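Fitting the soft fingers on the Wedby gripper kit

I've had the Wedby kit on my bench since June and the soft fingers are easily my favourite bit of it. They bend round whatever you're holding, so you can be a bit sloppy with your aim (I often am!). It cost me 79 pounds with 2 fingers in the bag, plus the screws.

Push each finger onto its block until it sits flat, then put the screw in by hand. Don't tighten it yet. Close the gripper slowly from the Primine app and watch the tips – they want to come together at the same moment.

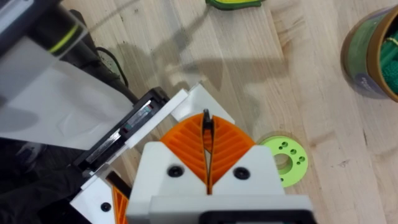

If one side gets there first, open up, nudge that block outwards a hair and try again. Mine took four goes. Once you're happy, nip up both screws, but go gently, as the blocks are only plastic and I've already cracked one. Marama Nepia at Grergate posted me a spare, bless her!

Then try something thin. Thin things are much fussier than a nice fat block, so start with the grip force low and creep it up. I've settled on 176 in the app for most jobs.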